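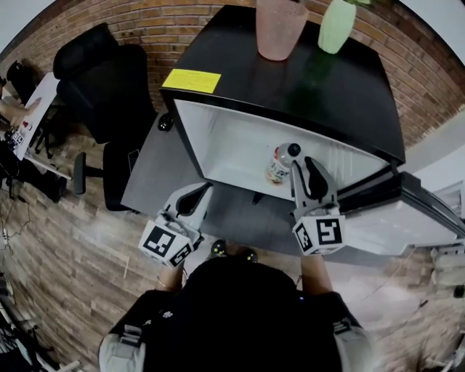

黑色小型冰箱，箱门向右开启，箱内立放一只小塑料瓶。

Breltance 小型冰箱常见问题

本页适用于 Nena 与 Pitura 两个系列。Cabello 嵌入式机型的安装条件不同，请查阅随机手册。

安装与摆放

新机到货后多久可以通电？
运输全程直立的，静置两小时后通电。运输中曾倾斜超过45度或平放的，静置时间延长至24小时，待压缩机内的润滑油回流。

四周需要留多少空隙？
背面不少于10厘米，两侧各不少于5厘米。Nena 的冷凝管位于侧板内，运行时侧板发热属正常现象。不得将机器放入无通风口的封闭柜体。

顶部可以放东西吗？
可放置轻物。不得放置微波炉、电热水壶等发热电器，也不得以桌布遮盖侧面散热区域。

可以使用接线板吗？
应使用带接地的独立墙面插座。断电后再次通电，间隔不少于五分钟，频繁启停会触发压缩机过载保护。

温度与存放

旋钮上的数字是温度吗？
不是。数字表示制冷强度，1档最弱，7档最强。环境温度在16至32℃之间时建议使用3至4档；夏季高温时调低一档，可避免压缩机长时间连续运转。

冷藏室应设为多少度？
4℃左右。测量时将温度计放入一杯水中，置于中层，八小时后读数。直接测量箱内空气，读数会随开门次数波动。

40升机型能放下1升装的瓶子吗？
可以。门架下层可直立放置1,000毫升的瓶装饮料；较高的瓶子需取出中层搁架后放在箱内。玻璃瓶装碳酸饮料不得放入冰盒区。

为什么后壁有水珠或薄霜？
Nena 采用直冷方式，后壁兼作蒸发面，停机周期内薄霜融化，水经排水孔流入蒸发皿。食品不应紧贴后壁。

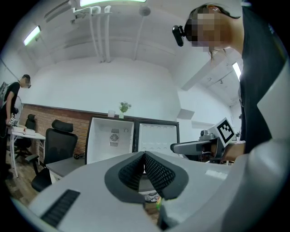 清洁与除霜

多久除霜一次？
霜层厚度达到5毫米时除霜。步骤：旋钮调至0，拔下插头，取出食品，箱门保持开启，在底部垫吸水布。不得使用刀具或热风枪。

门封条如何清洁？
用温水加少量中性清洁剂擦拭，褶皱内的残渣用软刷清理，擦干后关门。封条变形导致关闭不严时，可用温热毛巾敷几分钟，再关门压紧。

箱内有异味怎么办？
清空后用小苏打溶液擦拭内壁和搁架，通风一小时。含氯漂白剂会使内胆发黄，不得使用。

噪声与能耗

咔嗒声和流水声是否为故障？
咔嗒声来自温控器通断，流水声来自制冷剂流动，均属正常。持续的金属振动声多由机身不平或管路触碰墙面引起，先调节前脚。

长期不用是否需要断电？
停用超过两周建议断电，清空并擦干，箱门留一条缝。

保修与配件

保修期怎么计算？
整机一年，压缩机三年，自购买凭证所示日期起算。搁架、灯泡和门封条不在整机保修范围内。

如何订购门封条？
Nena 的配件号为266，Pitura 的配件号为1,382。下单时注明铭牌上的完整型号，铭牌位于机身背面左下方。

配件何时发货？
周一中午前确认的订单当日发出。12月盘点期间配件库停止发货，订单顺延处理。

技术审校：Monique Sabatier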